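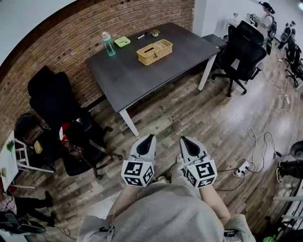

Shared tables: storage and clearing

The shared tables on the Valton floor now follow one layout. Small items stay on the tabletop only if they have a container. Pens, clips and caps go in the tray or in the side compartment of the tissue box. The woven rattan boxes were chosen over the cardboard ones for that compartment, and a refill pack drops in from below without tools.

Water bottles may stay out during the day, at the end of the table and with the cap closed. Bottles left after 7 p.m. are moved to the counter and kept for 5 working days. Markers should be stored flat. A marker stood tip-up for a week writes faintly, and most of the ones returned to the supply cupboard as empty in February still had ink in them.

The dark gray tops are to be wiped with a damp cloth only. Solvent cleaner leaves a pale ring that does not polish out – the table nearest the Skallport meeting room has two. Whiteboard spray counts as solvent.

The laminate floor is swept in the evening. Mesh chairs should be left beside the tables with the wheels clear of the legs, so the sweeper can pass along the brick wall. Casters that drag or squeak can be reported on the Fakar sheet by the door. Replacements take up to 10 days.

Tissue refills and spare trays are in the Slaoui cabinet, second shelf. The next order goes in at the end of the month – add requests to the list on the cabinet door before then.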